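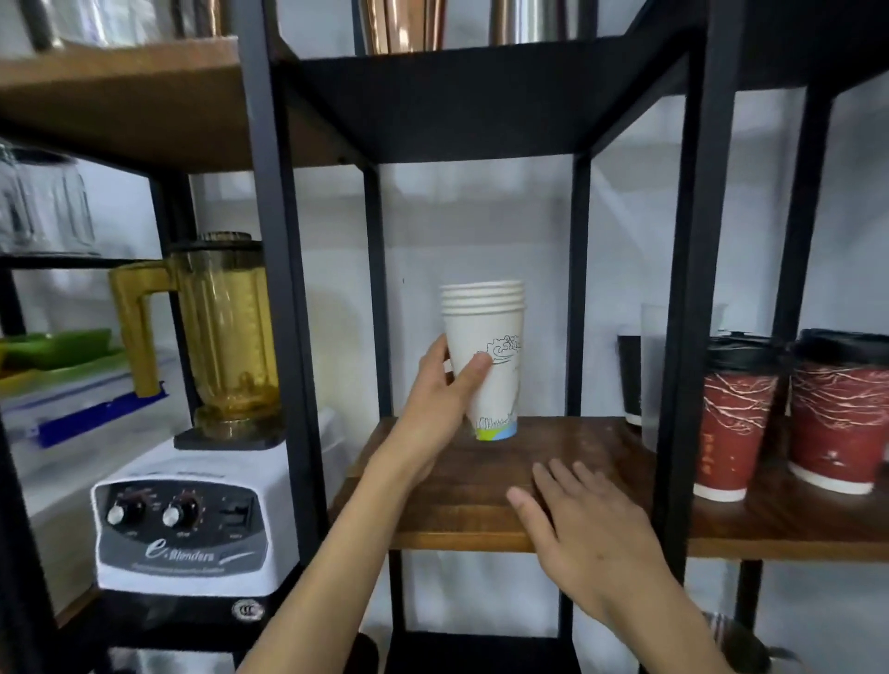

Pourquoi avons-nous perdu autant de points en fin de match cette saison ?
Le problème vient surtout de notre défense sur petit corner, qui fatigue après la pause.

Note pour moi : parler lentement, laisser le tableau affiché.

Butgate, match aller. On mène 2-0 à la mi-temps. Premier but encaissé à la 59e minute, sur petit corner - la première sortante part trop tard. Score final 2-2.

Contre Madigan, en mars, la même faute. Gaurav Uniyal l'avait signalée déjà avant le match.

Proposition de Donal Gilmartin : 12 minutes de petits corners à la fin de chaque entraînement, quand les jambes sont lourdes. Les gardiennes participent aussi.

Demander à la salle qui peut venir au tournoi de Tundcombe. Il faut 17 joueuses inscrites.

Ensuite les questions, puis le planning des bus.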